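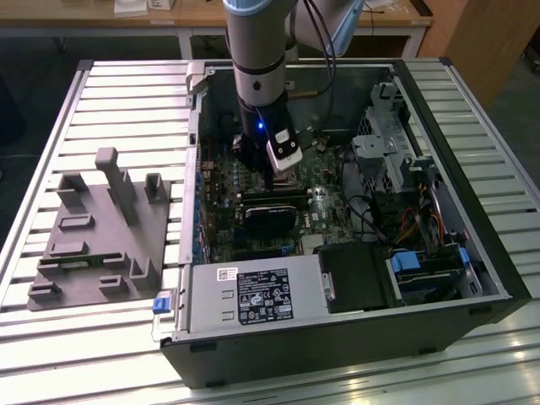 The Vurholm project at Rodanwood College is looking for three new members to help teach a robot arm to service desktop computers, a job most of us can do ourselves with a screwdriver and a bit of swearing. We would like the arm to do it without the swearing. Progress is measured in small distances: the tower goes on its side with the panel off, the gripper comes down to just above the motherboard, and there's the graphics card lying right across the middle of everything like a sofa in a stairwell. Planning a way past that sort of thing is most of what we do. If that sounds dull, it is a bit, and you should try the drone people, who have better hoodies.

We are a student project, run out of term money and goodwill, and we are entering the assembly class at the Lonbridge student automation contest in December. The class is about handling parts inside a used PC. Points are given for accuracy and taken away for bent pins, and last year's team came home with a score we have agreed to call promising.

What we need:

One person who writes code that other people can read. Python is fine. Comments are welcome, provided they say something beyond "fix later", of which we already hold a large stock.

One person for the fixtures. The plates that sit beside the case are 3D-printed, with blocks and slots for the parts, and every change of part means another round of measuring and filing, then finding out you measured the wrong side.

One person who likes writing things down. We keep a log of every attempt, including the embarrassing ones, and it is at present kept in 2 different spreadsheets that disagree with each other.
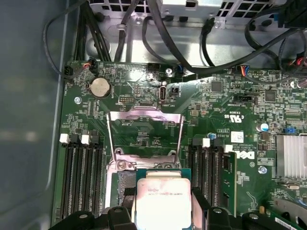

Do I need to have worked with robots before?

Previous experience isn't required, and hardly any of us had it when we joined. You will do a safety session first, then sit in on a few runs before you drive the arm yourself.

The project meets two evenings a week in term. We'd like you at both but will settle for one and a decent excuse. There is no pay. The budget for the year is some £3850, and by the time it has been through spare boards, filament and the contest entry fee there is enough left for biscuits of the plainer sort. Travel to Lonbridge is covered. The sandwiches on the way are a matter for your own conscience.

You will get a proper reference, a line on your CV that interviewers do ask about, and a feel for how much force it takes to seat a processor, a thing your own hands have been hiding from you for years. Second-years taking the Quintero module may count the work towards their practical hours. Ask your tutor before you ask us, as we will only send you back to your tutor.
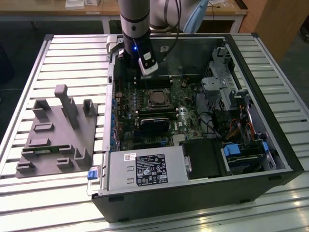
How do I apply?

Send half a page to the project mailbox by 08/03/2023, saying which of the jobs you want and describing something you have taken apart. It needn't have gone back together.

Short chats with applicants will be held in the lab. Wear closed shoes, tie back long hair and leave the scarf at home.

Projects > Engineering > Vurholm > Join the team

Comments

solder_and_tea: Can first-years apply, or is this one of those things where you technically can?

vurholm_team: First-years can apply. Two of the present lot joined in their first year and are still speaking to us.

northblock: I took a toaster apart when I was nine. Does it count if the fire was small?

vurholm_team: It counts. Please put it in the half page and not in the lab.

mildly_torqued: Did the fixtures job for a year. Bring your own calipers and write your name on them.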